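Looking after a wooden kitchen table

Tirnside Home Notes
Posted by Sayaka Imai, 2021-02-19

A wooden table will put up with a lot if it is looked after a little and often. Most of the damage I see comes from standing water, hot pans and the wrong cleaner. The notes below are for ordinary indoor tables used for eating, baking and homework.

Find out what finish you have

Before doing anything else, check what is on the wood. Put a drop of water somewhere out of sight, such as the underside of an overhang, and leave it for 5 minutes. If it sits in a bead, the table is varnished or lacquered, or has a sound coat of wax. If it soaks in and leaves a dark spot, the wood is oiled and thirsty, or has no finish left at all.

Old tables are often a mixture. Mine came from a house sale in Ukside and had varnish on the legs and nothing much on the top.

Daily wiping

Brush the crumbs off first. Dragging them about under a cloth will scratch a soft finish, and bread crusts are harder than you would think. Then wipe with a cloth wrung out in warm water with a drop of washing-up liquid in it. Go with the grain. Follow with a dry tea towel straight away.
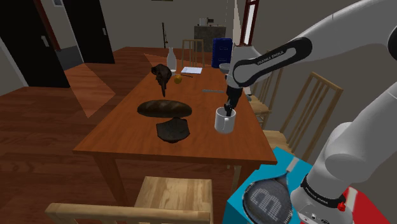

Mug and loaf on a brown wooden table.

Bread can go straight on an oiled top for serving, but cut it on a board. A serrated knife goes through the crust quicker than you expect and the marks stay. If you knead on the table, scrape the dried dough off with a plastic scraper and keep the metal one for the worktop.

Things to keep away from wood:

Bleach and anything containing it
Cream cleaners
The green side of a washing-up sponge
Spray polish with silicone (it makes later repairs difficult, as new finish won't stick to it)
Vinegar, unless well diluted and wiped off at once

Rings

White rings and dark rings are different problems. A white ring is damp caught in the finish, and it can usually be shifted. A dark ring means water has got through to the wood.

For a white ring, lay a clean, dry cotton cloth over the mark and go over it with a warm iron, no steam, for a few seconds at a time. Lift and look each time. If the mark is fading, carry on. If nothing has changed after 6 goes, stop and try a little petroleum jelly left on overnight, then buff it off in the morning.

A dark ring needs sanding, and on a veneered top I would leave it alone or ask someone who repairs furniture. Veneer is thin and you will be through it before you notice.

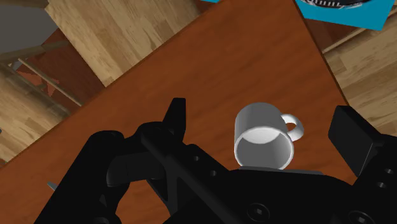
Coasters do help, but people don't use them if they are kept in a drawer. Leave a small stack in the middle of the table. Cork ones are best for wood. Slate ones look smart and the felt pads drop off the bottom, and then you have a scratch as well as a ring.

With mugs, the trouble is mostly the foot. Plenty of them have an unglazed ring underneath that holds water from the dishwasher and lets it go on the table. Turn them over and dry them before they are used. If the foot is gritty, rub it with fine wet-and-dry paper under the tap.

Oiling

I oil my own table twice a year, once in June and again in the winter when the heating has dried it out. Use an oil sold for worktops or tables and read the tin. I have been using the Fademora one, which goes on thin and doesn't smell too strongly.

1. Clear the table, wash it as above and leave it to dry overnight.
2. Rub it down lightly along the grain with fine paper, 240 grit or finer. Wipe off all the dust.
3. Put on a thin coat with a lint-free cloth. Do the ends as well, they drink the most.
4. Leave for 35 minutes, or as the tin says, then wipe off everything that hasn't soaked in. Oil left on the surface goes sticky.
5. Wait 6 hours before a second coat, and keep the table out of use until the next day.
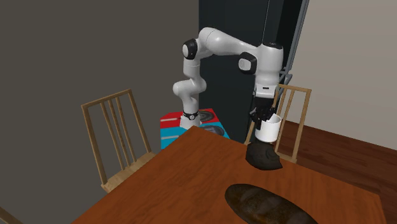 Getting rid of the cloths

Oily cloths can catch fire on their own if they are left screwed up in a heap. Soak them in water, lay them out flat outdoors until they are stiff, and then put them in the bin. Do this the same day – don't leave them in the sink overnight.

Wobbles

Check the floor before blaming the table. Turn the table round a quarter turn, and if the wobble changes corner, it is the floor. Otherwise look underneath. Leg bolts work loose over time, particularly in a house with central heating, and a quarter turn with a spanner may be all it needs. Do them up evenly and don't force them.

For a leg that is slightly short, stick on a felt pad and trim it to suit. The Minami pads in the mixed bag come in two thicknesses and can be doubled up.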